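3. Materials and method

Felt-tip markers were chosen for the drying test as they are cheap, sold in mixed sets and used daily in the school art room. Noemi Rizzi prepared the test sheets and Nana Ackah kept the time. All work was done on the same table in the Kemport room, with the windows closed.

Each marker was used to draw a straight line on plain paper. It was then left without its cap for 2, 8, 16 or 40 minutes, and a second line was drawn beside the first. The two lines were compared by eye and given a score from zero (no mark) to five (no change). Markers waiting their turn stayed capped.

3.1 Sources of error

Hand pressure was not controlled. The room temperature was about 16 degrees in the morning and rose after lunch, so the later runs may have dried faster. The shape of the tip also matters – a rounded chisel tip gives a broad or a narrow line depending on how it is turned.
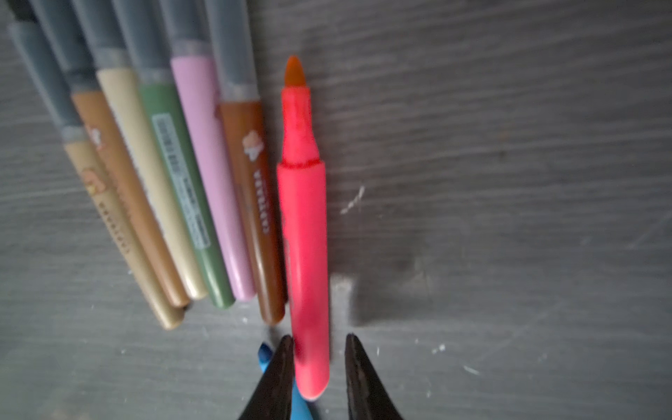
For this reason the broad side of the tip was used in every run after the first. Results from the first run are given in the table but left out of the averages.

Scores for the pale colours were harder to agree on. Where the two of us differed, the lower score was written down.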